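Breakfast Things, Mostly: the Urnholm Table Gallery 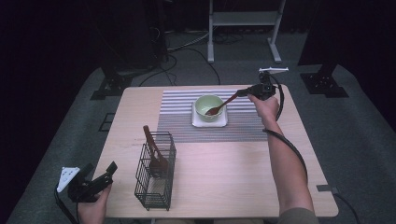

Photo: Harriet Marchetti

I said I'd put up a gallery page once we'd sorted out the tableware for the Urnholm flat, and then I went and did all the sorting and none of the putting up. So this is the page, started on 15th September and added to in fits and starts with a mug of tea next to me. It's one photo for now (there were going to be more, and there still are, I promise) with my notes under it on each of the things, because people kept writing to ask where the little green bowl came from!

The bowl and its saucer

Okay, the bowl. It's a pale green ceramic one with a rounded rim, and I am completely soft on it. I found it at the Cliltdale market in a box of odds and ends, wrapped in a page of newspaper crossword that somebody had given up on. The white saucer it's sitting on is small and square and came from a different stall altogether. I like a round thing on a square thing. My sister says they look like they've been introduced at a party and have run out of conversation, but she also owns eleven identical gray plates, so.

The green is hard to catch. In my kitchen it looks nearly white before lunch and then quite minty in the evening with the lamp on. If you're trying to match it, take the bowl with you to the store. I tried to do it from memory and ended up with a dish towel the color of toothpaste.

The spoon

The spoon in the bowl is a reddish-brown wooden one, and it gets used for everything at home, which means oatmeal, mostly, and tasting things I've already tasted. I rub a bit of oil into it when I remember. When I don't remember it goes pale and sulky for a week and then I feel guilty and give it two coats. Paloma Holloway has told me several times to keep it out of the sink, and she's right, and I do try.

The spatula in the basket

Same reddish-brown wood color as the spoon, and I think of them as a pair even though I bought them a year apart. It lives standing up in the basket with the handle sticking out over the rim so you can grab it while an egg is doing something alarming. I used to keep it in a drawer with the can opener and the birthday candles, and you can guess how fast I found it.

The basket

Black wire mesh, rectangular, open at the top. It was sold to me as a desk thing from Dvorak, meant for envelopes I think, and it held my unpaid bills for a good long while before it got promoted to the table. I love it for utensils! Crumbs fall straight through, though, so every so often you pick it up and there's a small rectangle of toast dust underneath. A folded napkin in the bottom fixes that if it bothers you.

I did look at a ceramic crock too, a lovely heavy one, but it wanted half the table to itself and I kept knocking it with my elbow.

The placemat

White and gray-blue stripes, running side to side. Trinity Ruiz-Ortega picked this out when I was dithering between it and a plain oatmeal-colored one, and I'm so glad she did, the plain one would have vanished on that light wood. I put it across the back half of the table and leave the front clear for the basket and whatever else has wandered in. You can line a saucer up with the stripes if you're that sort of person. (I am that sort of person.)

Washing it: cool water, flat on a towel, and don't wring it. I wrung the last one and it never lay down properly again.

The table

Light wood with rounded corners, and the corners are why I chose it. I have a bruise history with the old one. It's on the gray carpet here, which I wasn't sure about, but the pale top against the gray turned out to be one of my favorite parts of the whole picture. The black mesh really stands out on it as well.

A few people asked about looking after the top. Wipe it with a damp cloth, dry it with another one, and put something under anything hot. That's all I do. Reginald Villanueva swears by the Flulto wax and has offered to come and do mine, so if he makes it over in October I'll report back.

Still to come

I want to do the blue jug next, and the tray with the wobbly handle, and the egg cups if I can find both of them at the same time. Onni Rautiainen wants to see the bread board, which is fair, he gave it to me. If you've got a green bowl like mine, or you know who made it, please leave me a note in the guestbook. There's no mark on the bottom and I'd dearly love a second one.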